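How to cover a craft table in felt

I've had the same wobbly table since the flat in Nellerska, and last February I finally got fed up with things skidding about on it. Felt sorted it out in an afternoon!

Cut your cloth with a good overhang (I leave 4 inches all round) and iron it on low before you start. Round the corners off by drawing round a saucer, then snip slowly. Smooth it from the middle outwards, and only fix the underside once you're happy with the top. I rushed my first one and had to peel the whole lot off again, grr.
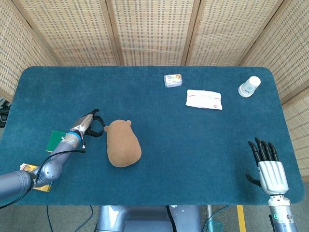
Dark teal felt with the woven screens round it. Brown plush on the left, tissues and paper cup further over.

If you want screens as well, stand them up last and angle the side ones so they hold themselves steady. Crumbs come off the felt with a damp sponge, but dab, don't scrub, or it goes bobbly. Mine gets a going over with a lint roller on Sundays.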